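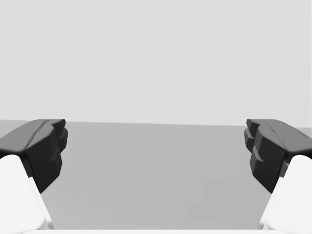

Simulated wrist view with the gripper open and the table clear.

A note on resets in the Anberg simulation work

Readers of this blog who follow the grasping project will know that the summer was given over to one question: how much of our simulated data was worth keeping. The answer has now been written up internally, and Mohcine Ouazzani has agreed that I may set out the main points before the longer report is ready. The views on what should be done next are my own.

The project trains a policy in simulation to pick up small household items with a two-fingered gripper. The policy receives the view from the wrist and the position of the arm, and it returns a short run of movements. Training is by imitation. A scripted planner, which we call Berisha, is given the true position of every item and produces the demonstrations from which the policy learns. The full set held 3,617 of these at the start of the summer.

The difficulty came to light in September, during a routine check of failed trials. In a number of them the policy closed its fingers on bare table, lifted, and carried on to the drop point as though the grasp had been made. Our first assumption was that the policy had judged the depth badly. Mohcine went back to the demonstrations themselves and found a simpler cause. When an episode is reset, the simulator clears the table and then places the new items. In part of the set, recording had begun between those two steps. The planner already held the target position and had started to move, so the opening part of the recording paired a view of an empty table with a confident reach.

Imitation learning has no means of telling that such a pairing is a mistake. It had been shown that reaching was the correct response to a clear table, and it reached.

We considered two remedies. The first was to trim the opening of each affected episode and keep the remainder. The second was to remove the affected episodes altogether. Trimming keeps more data, but it leaves the arm part of the way through a movement at the first recorded step, and I was concerned that the policy would learn a poor start in place of a false one. We therefore trained both versions, with the same settings and the same number of training steps. Removal left 2,931 demonstrations.

The result was clearer than I had expected. On our standard test, the policy trained on the full set made an empty grasp in 28 of its trials. The trimmed version made 17. The version trained on the smaller set made four, and its success on ordinary picks was no worse. The trimmed policy also showed a slight hesitation at the start of each trial, which did not appear in the other two.

Some caution is required. All of these tests were carried out in simulation, on the same grey table and against the same plain wall, and a cluttered background may well bring out other faults. The items came from a single set, named Zudska after the folder in which it was first stored, and it contains nothing soft or transparent. Nor have we separated the effect of removing bad openings from the effect of simply training on a different mixture of items. Mohcine has proposed a control in which the same number of episodes is removed at random, and that run should have been done first.

Two changes have been made in the meantime. Recording now waits until the simulator reports that all items are at rest. A separate check compares the item list with the first rendered view and rejects the episode if the target cannot be found in it. The check is slow - it adds noticeably to the time needed for a full batch - but it can be run overnight.

We have also added a small group of demonstrations in which the table is clear throughout and the arm stays where it is. Eyvindur Bisgaard suggested this some time ago, when the project was still running under the Follico name, and I argued against it then on the grounds that it taught the policy nothing of use. I withdraw that objection. The first results with the added group are being collected now, and I shall report them here together with the random removal control.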